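Test the gripper on a messy table

Posted 11th August

Most gripper comparisons I read are done with blocks. Sometimes the blocks are cubes and sometimes they are cylinders, and now and then somebody throws in a tennis ball. The blocks sit on a clear surface with plenty of space on every side, the arm comes straight down, the fingers close, and the success rate goes into a table. I have written tables like that myself. I no longer think they help anyone choose a gripper, and I would like the people who sell grippers to stop printing them on the front of the brochure.

My view comes from a comparison we ran in May. We had two candidates for a two-armed mobile base, the Grudix and the Pukus. Both are two-finger parallel grippers. Both fit the same wrist, both take the same command messages, and they cost close enough to the same that price was never going to settle it. On our block test they scored within a point of each other. If we had stopped there we would have picked the one with the better manual.

We did the second round in simulation, in a furnished room with ordinary things on a table, and there the two came apart quickly. The Pukus has a longer stroke and opens wider, which looks good on paper. It also has a wide housing right behind the fingers. Near a wall, a screen or another object, the housing gets there before the fingers do. The Grudix opens less but is slim all the way back to the wrist, and it could reach into gaps the other one could not enter at all. Out of 600 attempts with each gripper, the failures for the Pukus were mostly bumps on the way in. The failures for the Grudix were mostly slips on the way out. Those are different problems and they have different fixes. A single success rate hides that.

People object to simulation for this kind of work, and some of the objections are fair. Contact is the weakest part of any simulator. Friction between a rubber pad and a glazed mug is a number somebody typed in. If you want to know whether a fingertip will hold a wet glass, buy the fingertip and a glass. But reach, clearance and line of sight are geometry, and geometry is what a simulator gets right if the models are right. You can find out in an afternoon that the left arm can't get to the back of a table from where the base has parked. On hardware the same finding takes a week and possibly a dented wrist cover.

I would go further and say that the choice of objects matters more than the choice of simulator. We used Gorkeo for the controller side and a stock set of household models for the rest, and I am sure other tools would have done as well. What made the difference was putting the things close together, and having them be things of very different shapes.

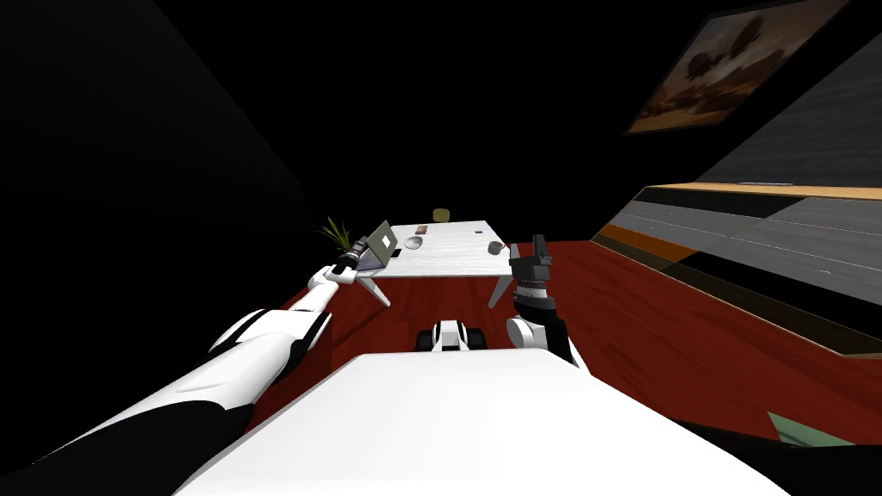
A laptop is a good example. It is large, it has a thin lid standing up at an angle, and whatever is next to it has to be approached around that lid. A mouse is low and round on top, so the fingers have to come down nearly to the tabletop before they have anything to close on. A mug is easy from above if the gripper opens wide enough and awkward if it does not. Put all three on one table and the order in which you pick them up begins to matter, and so does where the base stops. None of this shows up with blocks.

The plant deserves a word too. Plants are a nuisance in every vision system I have worked with. Thin leaves break up the outline of whatever stands near them, and the depth estimate between the leaves is poor. Several people have told me to leave plants out because they make the results noisy. I think that is a reason to leave them in. Homes and offices have plants.

The other thing I would ask for is that the pictures be taken from the robot. It is common to judge an approach from a nice fixed view off to one side, with even lighting and the whole arm visible. The controller does not get that view. It gets whatever the onboard camera sees, often with the robot's own body across the bottom and an arm across part of the table, and sometimes with the room on a slant. During our trials I watched a run from the side view and was sure the gripper was lined up. From the onboard view the housing was covering the target, and the controller was working from its last good estimate. It missed by the width of a finger. The Pukus did this more often than the Grudix, again because of that housing. I would not have understood the failures without going back through the onboard images.

Lighting is part of the same argument. We left the lights uneven on purpose, with the table well lit and much of the room near black. One of the reviewers of our internal report asked for it to be redone with the room fully lit so that the comparison would be cleaner. It would have been cleaner. It would also have told us less about a room in the evening with one lamp on.

There is a cost to all this. A cluttered test is harder to repeat and harder to score. Two labs can agree on a 50 millimeter cube. They will not easily agree on what counts as a fair arrangement of desk items. We ended up with 51 saved layouts, and we ran every gripper on every layout, and even so I could find you a layout that flatters either product. A vendor who wanted to could do the same. The answer to that is to publish the layouts along with the numbers, so a buyer can load them and look. It is not a large file.

I also accept that blocks have their uses. When a gripper comes out of the box I still run it on blocks first, to check that the fingers close evenly and the force setting does what it says. If it can't hold a block there is no point going on. The trouble starts when that check is passed off as a comparison.

We bought the Grudix, and we changed the finger pads to a softer material to deal with the slips. That part was done on real hardware, with real mugs, and took up to 2 weeks longer than I had planned. The Pukus went back to the supplier. For someone with a fixed arm over a conveyor it may well be the better buy. The wide stroke is useful there and nothing is standing next to the part.

What I would like to see on a spec sheet is fairly modest. Give the outside width of the gripper at the fingertips, at the middle of the fingers and at the housing, with the fingers open and with them closed. Give the smallest gap it can work in. Say how much of a wrist camera's view it blocks. The manufacturers have all of these figures in their own drawings, and a buyer currently has to measure them with calipers or pull them out of a CAD file that may be two versions old. Ours was, and we only noticed when the simulated wrist was shorter than the one on the bench.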